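Teaching a Robot Arm the Order of Things: A Task Planner for Bench Chemistry
Final project report, robot software course
Jul 24, 2024

Summary

Our project was a piece of software called Drokell. It takes a short recipe for a glassware task ("get the funnel onto the second tube, then pick up the flask") and turns it into a list of arm motions that can be checked before anything moves. We started in April with a planner that could barely stack cubes in simulation, and we ended with one that can reason about which piece has to move first and which pieces are in the way. We had a great time building it, and this report tries to cover the parts that went badly too.

Why glassware

Most of the planning examples we learned from use blocks. Blocks are friendly: every side is the same and you can grab them from nearly anywhere. Glassware breaks all of those habits. A funnel is wide at the top and thin at the bottom, a tube has a knob sticking out of its side, and all of it is see-through, so the depth data is full of holes. We wanted a task where the order of steps really matters, and this one gave us more of that than we bargained for!

How the planner works

Drokell has two layers. The top layer works with plain facts such as "funnel is in tube" or "slot is free." It searches for a sequence of actions that gets from the starting facts to the goal. The bottom layer takes each action and tries to find a real path for the arm. If it can't, it sends a reason back up, for example "blocked by flask," and the top layer searches again with that new fact added. We limited the search to 2000 expanded states per request, because past that point the wait got annoying and the answer was usually "no plan" anyway. 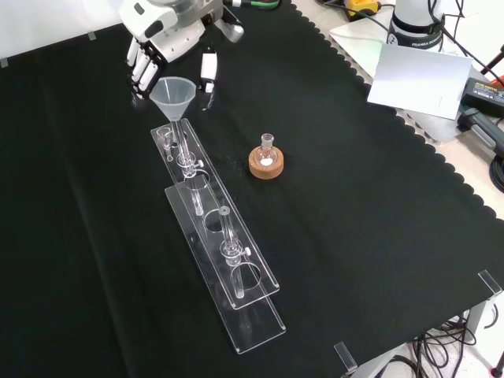 The fact layer needed much more care than we expected. Our first version stored one location for each object, and that fell apart as soon as objects started to depend on each other. With the funnel's stem down inside a glass tube, and the tube itself standing in the acrylic rack, a request to move the tube is secretly a request to deal with the funnel first. So we rewrote the world state as a tree: the rack is a parent, each slot is a child, and anything placed in a slot hangs off that. Moving a parent is only allowed when the planner has said what happens to its children. The rewrite took us a week and deleted a lot of special cases. The flask got the same treatment with its cork ring as parent, and after that the code for "pick up" was the same for everything on the table.

Perception

The arm's code doesn't look for objects from scratch. It starts from a saved layout file and corrects it using a fixed camera view. We used an open model for rough outlines and trained a small corrector on top with 1612 labeled crops. Labeling was slow. Clear rims on a dark cloth show up as thin bright lines, and we argued a lot over where a tube ended and its reflection began. In the end we wrote down a labeling rule (follow the outer edge, ignore reflections) and went back over our early crops to match it.

The frosted plastic was by far the easiest thing to detect. The rack plates were the hardest, so we gave up on finding them directly and fitted the rack pose from its round holes. That trick is our favorite part of the whole project. 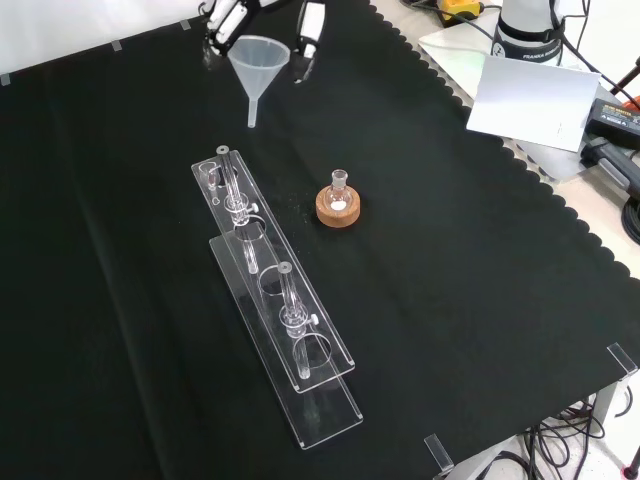
Fitting from the holes has one catch, and it's that the fit can slide by one slot if too few holes are found. The planner then believes everything is shifted over. We added a check that compares the fitted rack to the table edge and throws out any answer that moved more than 15 millimeters from the saved layout. When that happens the program stops and asks for a new view.

Tooling

We wrote a viewer called Istlow that shows the fact tree on one side and the planned path on the other. You can step through a plan, click any action, and see which facts it needed. We built it for debugging and ended up using it for everything, including explaining the project to our classmates. If we did this again we would write the viewer first!

Logs are plain text, one line per action. Early on we saved them in a binary format to be fast, and then had to write a reader every time the format changed. Plain text was fast enough.

What still needs work

The planner treats every grasp as either possible or not. It has no idea that some grasps are better than others, so it will happily choose an awkward one. It also does not model what is inside a container, so keeping the flask upright is a rule we typed in by hand, and powder means nothing to it. Turning a stopcock is in the action list, but the motion layer has only a stub for it.

There are 2 open bugs in the tree code, both having to do with undoing a placement after a failed path. They are listed in the readme with steps to reproduce.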